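やわらかい鞄を開ける二本の腕
Vovden研究所の「Plerken」が取り組む、つかみ直しの学習

特集 日用品を扱うロボット

鞄のファスナーを開ける動作を、工程表の一行として書くことは容易である。引き手をつまみ、レールに沿って引く。剛体の部品を扱う組立ラインであれば、この一行はほぼそのまま軌道計画に置き換えることができる。ところが対象が布製の鞄になると、引き手をつまんだ時点で生地が沈み、引いた時点で鞄全体が動き、レールは引く方向へ縮れていく。人間は空いた手で生地を押さえ、あるいはポケットの縁を持ち上げ、張りを作りながら引いている。その手の使い方を本人に尋ねても、明確な答えが返ることは少ない。

Vovden研究所の操作学習部門は、この「張りを作る手」の振る舞いを主題とする研究を進めてきた。手法の名称はPlerkenという。同研究所が今春公表した報告書は、布製の鞄を対象とする双腕操作について、遠隔操作による記録の取り方から方策の学習、評価の手順までを一続きに扱っている。本稿では報告書の内容に沿って手法の要点を紹介するとともに、評価の読み方をめぐる議論についても触れる。

押さえる手は脇役か

双腕ロボットの研究では、片方の腕を「主」、他方を「従」と位置づける整理が広く行われてきた。主たる腕が目的の動作を担い、従たる腕は対象を固定する。治具の代わりをもう一本の腕が務めるという考え方であり、箱の蓋を開ける、瓶の栓を回すといった課題には適している。

報告書は、この整理を布製品にそのまま当てはめることの難しさから説き起こしている。鞄の口を開ける場合、固定すべき点は動作の進行とともに移る。引き手がレールの端にあるときには端の近くを押さえなければならず、引き手が中ほどまで進めば、先ほどまで押さえていた場所はすでに開いており、押さえても張りは生まれない。従たる腕は動作の途中で少なくとも一度は持ち場を離れ、別の場所をつかみ直すことになる。その間、主たる腕は引くのを待つか、力を緩めて引き続けるかを選ばなければならない。

従来の模倣学習では、こうした持ち場の移動が記録のなかに散発的に現れるにとどまり、学習された方策が移動の時機を逸する例が多かったとされる。押さえる手が一度つかんだ場所に居座り、引く手が空回りする。あるいは両方の手が同時に離れ、鞄が元の形に崩れて最初からやり直しになる。報告書はこの二つを「居座り」「同時離脱」と名づけ、以後の分析の軸としている。

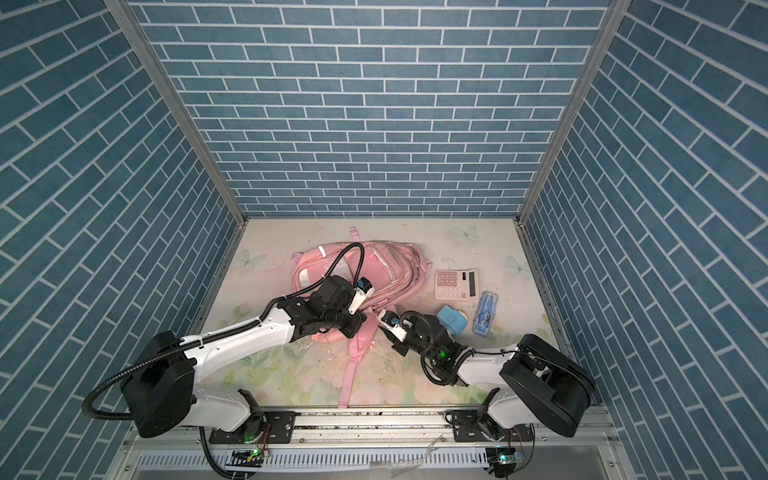 居座りと同時離脱は、映像の上では似て見えることがある。いずれの場合も引き手の位置は変わらず、操作は先へ進まない。しかし原因は大きく異なる。居座りは、押さえる手が自らの役目の終わりを認識できないことに起因する。同時離脱は、相手の手がまだ支えているかどうかを認識できないことに起因する。前者は対象の状態の問題であり、後者は腕どうしの関係の問題である。報告書によれば、両者を一括して「失敗」と記録していた予備実験の段階では、学習データを増やしても改善の傾向が読み取れず、分類を分けて初めて対策の方向が定まった。

記録の単位を改める

Plerkenの中心にあるのは、記録の切り分け方である。

一般に、遠隔操作による教示では、課題の開始から終了までを一件の記録とする。鞄を開ける課題であれば、腕が待機姿勢を離れてから口が開くまでが一件となる。Plerkenではこの長い記録を残したうえで、つかむ、離す、つかみ直すという接触の切り替わりごとに区間を設け、各区間に「どちらの手が張りを受け持っているか」という標識を付す。標識は左、右、両方、なしの四通りである。

標識は操作者が操作中に足踏みのスイッチで入力する。後から映像を見て付す方式も検討されたが、布の張りは映像から判断しにくく、付け手による食い違いが大きかったという。操作者自身は、いま張りをどちらの手に預けているかを、少なくとも意図としては把握している。その意図を動作と同時に残すことが、この方式の狙いである。

足踏み入力には短所もある。操作者の足は手より遅れる。報告書は、標識の切り替わりが実際の接触の変化に遅れる傾向を認め、グリッパの開閉信号を用いて標識の時刻を前へ寄せる補正を施している。補正の幅は操作者ごとに定められ、補正前の時刻もすべて保存されている。後の研究者が別の補正を試みることを想定した措置と考えられる。

こうして集められた教示は400件である。収集には14週を要した。同部門の技術報告としては長い期間にあたるが、その多くは操作そのものより、鞄と周辺の品を毎回置き直す作業に費やされている。

置き直しの規則

鞄の置き方は、この種の研究で軽視されやすい条件の一つである。操作者が無意識に「開けやすい」置き方を選ぶと、記録はその置き方に偏り、学習された方策もまた偏る。報告書は置き直しの手順に一節を割き、次のような規則を掲げている。

鞄は作業面の上に背を下にして置き、向きは乱数表に従う。
肩紐は整えず、置いたときに落ちた形のままとする。
前回の教示で付いた生地のしわを手で伸ばさない。
ファスナーの引き手の向きは指定しない。ただし引き手がスライダーの裏に入り込んだ場合は、その旨を記録する。
鞄のそばに小物を置く課題では、小物の組を週ごとに入れ替え、倒れた容器は倒れたままとする。
布地が汚れても、引き手の動きに支障がない限り洗浄しない。

最後の規則は異例に映るかもしれない。報告書の説明によれば、洗浄のたびに生地の硬さと滑りが変わり、記録の前後で対象の性質が途切れるおそれがある。使用に伴う汚れやしわの蓄積は連続した変化として扱うことができ、変化の履歴は日ごとの写真として残される。なお、鞄は児童向けの市販品が中心で、表面にいくつもの小さなポケットや装飾を備えたものが選ばれている。開口部の縁や留め具が多いほど、誤ってつかむ候補も増える。研究の側から見れば、紛らわしさは望ましい性質である。

周辺に置く小物は、文具の組と洗面まわりの容器の組が交互に用いられた。鞄を開ける課題そのものに小物は関与しないが、後段には開いた口へ品物を収める課題が設けられており、前段の動作で小物を押しのけてしまうと後段が成り立たない。このため評価では、開口に至るまでの小物の移動量も測定の対象とされている。

作業環境の統一

研究に用いられた作業環境は、部門内でBikicoと呼ばれている。前縁のレールに二本の腕を据え、三方を板で囲った構成で、同じ仕様の区画を別の拠点にも設けられるよう、図面と部品表が整備されている。壁面には煉瓦調の模様を印刷した青い板が、作業面には草花の模様の敷物が用いられることがある。模様は差し替えが可能で、方策が背景に依存していないかを確かめる際には別の組に交換する。

無地の背景を使わない理由について、報告書は簡潔に述べている。家庭の机や床には模様があり、対象物と背景の色が近い場合もある。淡い色の鞄を淡い色の敷物の上に置けば、肩紐の輪郭は見分けにくくなる。そうした条件を初めから含めておけば、後になって背景を複雑にする段階を別に設ける必要がない。

観測に用いるカメラは、作業面全体を見渡す固定のものと、各腕の手首に取り付けたものである。固定カメラは鞄の位置と腕の姿勢をよく捉えるが、グリッパが鞄に近づくと指先は隠れてしまう。手首のカメラは指先と布の関係を至近から捉える一方、鞄全体のどの部分を見ているのかという情報を失いやすい。Plerkenの方策は両者を同時に受け取り、標識の推定に際しては手首側の比重が高くなるよう学習される。張りを受け持つ手がどちらであるかは、縁の持ち上がり方や内側の見え方に最もよく表れるという判断に基づく。

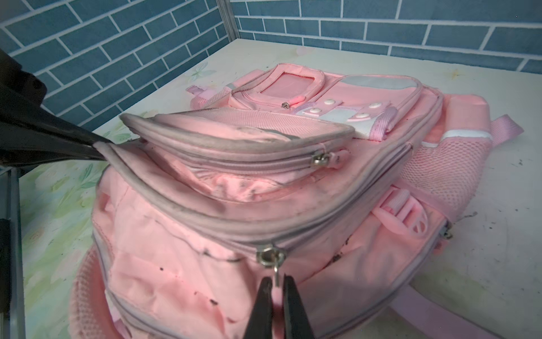
張りの受け渡し

学習された方策は、二つの部分から成る。一つは各腕の動作を生成する部分であり、もう一つは標識の推移を予測する部分である。後者は前者に対して、いまどちらの手が張りを受け持つべきか、次に受け渡しが起こるのはどの程度先かを、連続した値として渡す。

受け渡しの直前には、標識「両方」の区間が必ず置かれる。報告書はこの区間を「重なり」と呼び、その長さに下限を設けた。両方の手が張りを受け持っている時間が下限に満たないうちは、どちらの手も離れることができない。同時離脱を防ぐための制約であり、方策の学習とは別に、実行時の監視として組み込まれている。

一方、居座りへの対策は学習の側で講じられた。押さえる手が役目を終えた区間の記録には、離れるまでの猶予に応じた重みが与えられ、離れ遅れた記録ほど軽く扱われる。操作者も人間である以上、必要以上に長く押さえ続けることがある。その癖をそのまま写し取らないための工夫である。逆に、早く離れすぎて鞄が崩れた記録は除外されない。崩れた後に操作者がどのように縁を探し、つかみ直したかという情報が含まれるからである。

この「崩れからの復帰」を含む記録の扱いは、部門内でも意見が分かれた点であったという。失敗を含む教示は方策を濁らせるとする見方は根強い。最終的には、崩れた時点から遡って一定の区間を学習から外し、復帰の区間は全面的に用いるという折衷が採られた。区間ごとに標識が付されていることが、こうした選り分けを可能にしている。一件を丸ごと採るか捨てるかという従来の単位では、復帰の動作だけを取り出すことは難しい。

力の計測を用いない選択

読者のなかには、張りを扱うのであれば力を測ればよいのではないかと考える向きもあろう。手首に力覚センサを備えれば、布が張っているかどうかは直接に計測できるように思われる。

報告書はこの点について一章を設けている。予備実験では力覚センサを備えた構成も試され、剛性の高い鞄では有効性が確認された。しかし薄手の布では、縁を持ち上げるのに要する力が腕自身の姿勢変化に伴う計測の揺らぎに埋もれ、標識の推定に寄与しなかった。センサの追加は手首の寸法を増し、ポケットの内側へ指を差し入れる動作の妨げにもなる。部門は力覚を否定しているわけではなく、指先に分布型の触覚を設ける構成を次の段階の課題に挙げている。今回の結果は、視覚と関節の情報に限った場合にどこまで到達できるかを示すものとして読むべきであろう。

評価の設計

評価は、教示に用いた鞄と、教示に用いなかった鞄2種の双方で行われた。後者のうち一つは生地の厚い通学用、もう一つは開口部の縁に芯材を含まない薄手の袋物である。比較の対象には、標識を用いずに同じ教示から学習した方策と、標識は用いるが重なりの下限を設けない方策が選ばれた。

成否の判定は段階に分けられている。引き手をつまんだか。引き手が動き始めたか。途中の受け渡しが行われたか。口が所定の幅まで開いたか。最終の成否だけを数えると、どの段階で何が改善したのかが見えない。判定は実行に立ち会わない者が映像によって行い、判定者には、どの方策の試行であるかが知らされない。

結果の要点は次のとおりである。教示に用いた鞄では、標識の有無による差は最初の段階にはほとんど現れず、受け渡し以降の段階で明確に開いた。引き手をつまむまでの動作は、標識がなくとも学習できるということになる。同時離脱は、重なりの下限を設けた方策でほぼ姿を消した。居座りは減少したものの残り、とりわけ引き手がレールの曲がりに差しかかる場所に集中した。

教示に用いなかった鞄については、評価が分かれる。厚手の通学鞄では、比較対象との差が教示済みの鞄の場合と同様に保たれた。薄手の袋物では、全体の成績が大きく下がり、方策の間の差も縮小した。縁に芯材がないと、持ち上げた布が指の上に折り重なり、手首のカメラから引き手が見えなくなる。標識の推定は正しくとも、動作を生成する部分が見失った引き手を探し続けるという、教示にはほとんど含まれない状況が生じた。報告書はこれを手法の限界として明記し、失敗の映像を成功の映像と同じ数だけ公開資料に収めている。

別拠点での再現

研究成果の信頼性を論じるうえで注目されるのは、Norðdahlの拠点で行われた再現試験である。Norðdahlには、Bikicoと同じ図面に基づく区画が設けられている。教示データと学習の手順一式を送付し、現地の担当者が、Vovden研究所の担当者の立ち会いなしに学習と評価を行った。

再現試験では、段階ごとの傾向は概ね一致した。ただし受け渡しの段階に限り、Norðdahlの結果が当初の値を下回った。両拠点で記録を突き合わせた結果、グリッパの指先に取り付ける部材の摩耗の程度が異なっていたことが判明している。Vovden研究所側の部材は教示の期間を通じて使い込まれ、布に対する滑りがわずかに増していた。操作者はこれを補うように深くつかむ癖を身につけており、その癖が新しい部材を備えたNorðdahlの区画では裏目に出た。深くつかまれた布が指から抜けず、離すべき時機に離れられない。形を変えた居座りである。

この知見を受けて、部材の交換時期と摩耗の測定方法が図面一式に追補された。再現試験が当初の値と一致しなかったことを、原因とともに本文に記した点は評価されてよい。追補には、部材を交換した日の前後に同じ置き方で教示を行い、つかみの深さを比較するという手順も含まれている。

運用の実際

作業の一日は、区画の点検から始まる。腕の原点を確かめ、カメラの視野に前日からのずれがないかを照合し、鞄を乱数表の向きに置く。教示は操作者が2人一組となって行い、一人が腕を操作する間、もう一人は置き直しと記録票を受け持つ。交代は時間で区切られ、疲労による動作の変化を抑えるよう配慮されている。

記録票には、操作者の所見を自由に記す欄がある。報告書の付録にはその抜粋が収められており、手法の成り立ちを知るうえで興味深い。「右を離すのが早かった。左がまだ縁の外側にあった」「引き手が寝ている。つまむより先に起こすべきだった」「肩紐が指に触れ、少し待った」。いずれも短い記述ながら、数値の記録からは読み取れない判断の過程を含んでいる。標識に「なし」の区分が加えられたのも、こうした所見のなかに「どちらも張っていないが、わざとそうしている」という趣旨の記述が繰り返し現れたことがきっかけであった。いったん布を完全に緩め、しわの向きを変えてからつかみ直すという操作を、複数の操作者がそれぞれ独立に行っていたのである。

この意図的な緩めは、初期の分析では同時離脱に分類されていた。外形上は両手が離れているのであるから、無理もない。標識を四通りに改めて以降、緩めの区間は独立した技能として学習され、評価でも、引き手がレールの曲がりで止まった際に方策が自ら緩めを選ぶ例が観察された。ただしその頻度は低く、緩めた後に正しい場所をつかみ直せたかどうかは試行によってまちまちである。報告書は、統計的な主張を行うには不十分であるとして、観察の記述にとどめている。

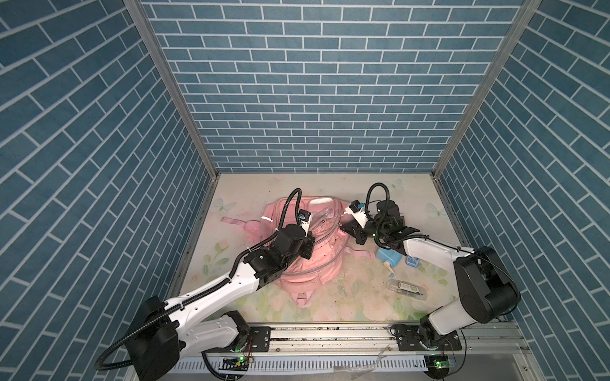

ビルテ・トフトは、標識という考え方には賛意を示しつつ、報告書の成果をただちに家庭での作業に結びつけることには慎重であるべきだと述べる。鞄は背を下にして置かれており、人が日常で鞄を開ける姿勢の多くはこれに当てはまらない。椅子に掛けた鞄、膝の上の鞄、床に立てた鞄では、重力が張りの一部を受け持つ。左、右、両方、なしという区分に、やがて「鞄自身の重さ」を加える必要が生じるのではないか、というのがその見解である。

トフトはまた、足踏みによる標識の入力が、操作者の動作そのものを変えている可能性を指摘する。「張りをどちらに預けているかを絶えず申告するよう求められれば、人は申告しやすい操作を選ぶようになります。境目のはっきりした受け渡しばかりが集まり、本来あったはずの曖昧な受け渡しが記録から抜け落ちているかもしれません」。これを確かめるには、標識の入力を求めない教示を同じ操作者から集め、受け渡しの速さと滑らかさを比較すればよいという。

この指摘に対し、操作学習部門は、標識なしの教示が予備実験の段階に存在することを認めたうえで、当時は置き直しの規則が定まっておらず、直接の比較には適さないと回答している。規則を揃えた比較は次期の計画に含まれており、教示の半数を標識なしで行い、操作者が入力の有無を前もって知らされない日と、知らされる日を設ける案が検討されている。重力の扱いについては、鞄を立てた姿勢での試行に既に着手しているものの、転倒への対処が先決であり、公表の時期は未定とのことである。

収める動作への展開

報告書の末尾では、開いた口に品物を収める後段の課題について、途中経過が報告されている。開ける動作では張りを作ることが目的であったのに対し、収める動作では口の広さを保つことが目的となる。一方の手が縁を持ち上げ、他方の手が品物を運ぶ。品物が縁に触れれば口は狭まり、持ち上げる手は位置を改めなければならない。張りの受け渡しがない代わりに、片方の手は長時間にわたって同じ役目を担い、わずかな修正を続けることになる。

角のある文具の箱と、曲面をもつ容器とでは、求められる修正の性質も異なる。箱は角が布に掛かりやすく、掛かった場合にはいったん引き戻す必要がある。容器は掛かりにくいが、指の間で回りやすい。途中経過では、箱を対象とした試行のほうが成績の変動が大きいとされ、その要因として、箱の向きを変える動作が教示に十分含まれていないことが挙げられている。小型の品については、つかむ際に指が作業面に触れることを避けようとして手前で閉じてしまう例があり、手首のカメラの取り付け角を見直す作業が進められている。

後段の教示には、開ける課題の標識をそのまま流用することができない。部門では「縁を保つ」「運ぶ」「譲る」という新たな区分を試作し、操作者の意見を聴取している段階にある。「譲る」とは、品物を運ぶ手が縁に近づいたとき、縁を持つ手がわずかに退いて通り道をあける動作を指す。名称については「退く」とすべきだとの意見もあり、確定していない。

教示データと区画の図面は、利用申請を行った研究機関に対して順次提供される。申請にあたっては、指先部材の摩耗に関する追補を含む最新版の図面を用いることが条件とされている。操作者の所見欄は、本人の同意が得られた分に限り、原文のまま収録される予定である。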